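6 Configuração da percepção e sincronização das câmeras

Esta seção trata da ligação entre o nó de percepção do Edaro e o planejador Moulin, versão 3. Pressupõe-se que o controlador do braço já esteja em operação e que as câmeras externas e a câmera de punho tenham sido registradas conforme a seção 5. Os nomes de parâmetros são sensíveis a maiúsculas.

Vistas de referência da mesma célula: três câmeras externas e, na última, a câmera de punho.

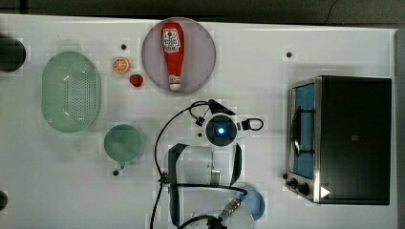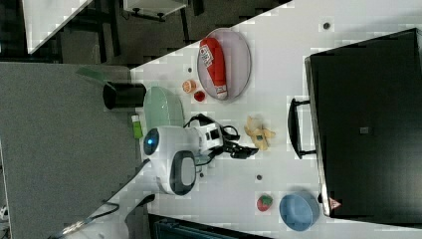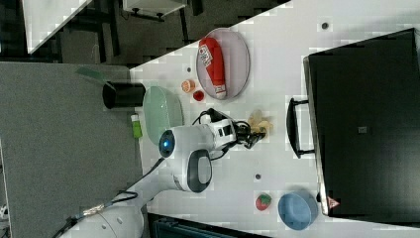
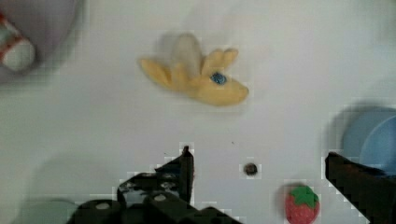
6.1 Verificação dos fluxos

1. Inicie o serviço com edaro start percepcao e aguarde a mensagem "streams ready" no console.

2. Execute edaro streams list. Cada câmera deve aparecer com o identificador atribuído na seção 5 e com o estado ACTIVE. O estado STALE indica que o fluxo existe, mas o último quadro ultrapassou o limite de idade.

3. Ajuste o limite de idade em percepcao.max_age_ms. O valor de fábrica é 1000. Em células com a câmera de punho ativa durante a aproximação, use um valor menor e repita o passo 2.

4. Confirme que todos os fluxos usam o mesmo relógio (time_source: controller). Fluxos com time_source: host são aceitos na gravação e recusados pelo planejador.

Nota: a troca de time_source só tem efeito após reiniciar o serviço.

6.2 Registro extrínseco

1. Leve o braço à posição de repouso e desabilite o modo de teleoperação.

2. Abra o Fillis e carregue o perfil da célula. Selecione a aba Extrínsecos.

3. Marque pelo menos três pontos fixos do tampo em cada vista externa. Os pontos escuros do tampo servem como referência; os brinquedos não devem ser usados, pois mudam de posição entre episódios.

4. Atribua o mesmo rótulo ao mesmo ponto em todas as vistas. O Fillis não verifica a correspondência visual. Vistas laterais giradas em relação à vista superior são a origem mais comum de rótulos trocados.

5. Pressione Resolver. O resíduo é exibido por câmera, em pixels. Com resíduo acima de 3, refaça a marcação da câmera afetada sem apagar as demais.

6. Para a câmera de punho, não marque pontos. A transformação punho-câmera é lida do arquivo hand_eye.yaml e composta com a cinemática direta a cada quadro.

CUIDADO: não edite hand_eye.yaml com o serviço em execução. O arquivo é relido sem validação e um erro de sinal desloca o alvo de preensão para o lado oposto.

6.3 Segmentação e lista de classes

1. Em classes.yaml, declare os objetos manipuláveis e os obstáculos em blocos separados (graspable e static).

2. Inclua o forno e o estojo preto em static quando estiverem na célula. Objetos desse bloco geram volume de colisão, mas não geram candidatos de preensão.

3. Para objetos deformáveis, como a banana de pelúcia, defina shape: soft. O estimador de pose deixa de ajustar um modelo rígido e passa a devolver o centroide e o eixo principal da máscara.

4. Objetos apoiados sobre outros, como o frasco de ketchup no prato, exigem support: true na classe do objeto inferior. Sem essa opção, as duas máscaras podem ser fundidas.

5. Mascare os dedos da garra na câmera de punho com gripper_mask: auto. A máscara é calculada a partir da abertura informada pelo controlador. Se a garra tiver sido trocada, gere uma nova tabela com edaro mask build.

Nota: a máscara automática não cobre sombras. Se o tampo for claro, aumente shadow_tol antes de alterar o limiar de confiança da classe.

6.4 Fusão de vistas

O nó de fusão combina as detecções por classe e por distância no referencial da base. Um objeto encoberto pelo braço em uma das vistas continua válido enquanto outra o detectar. Parâmetros principais:

fusion.min_views: número mínimo de vistas. Padrão 2; com valor 1, o planejador emite o aviso W-7.
fusion.hold_ms: tempo de retenção de um objeto sem detecção. Padrão 2000.
fusion.wrist_weight: peso da câmera de punho. Só é aplicado abaixo da altura definida em approach_z.

CUIDADO: valores altos de fusion.hold_ms mantêm na cena objetos já retirados. Não use a retenção para compensar um extrínseco ruim; volte a 6.2.

6.5 Teste sem movimento

1. Execute moulin plan --dry-run --target banana.

2. Verifique no visualizador se a trajetória contorna os volumes de static e termina com os dedos abertos dos dois lados do eixo principal.

3. Em caso de falha E-12 (alvo ausente), consulte a saída de fusion.min_views. Em caso de E-15 (colisão no estado inicial), verifique se os cabos do braço foram segmentados como obstáculo.

4. Salve o perfil com edaro profile save. Perfis salvos antes da revisão de maio precisam ser convertidos com edaro profile migrate.

Responsável pela seção: Morena Lombardi. Revisão técnica: Marcelle Lefèvre, Pendunach.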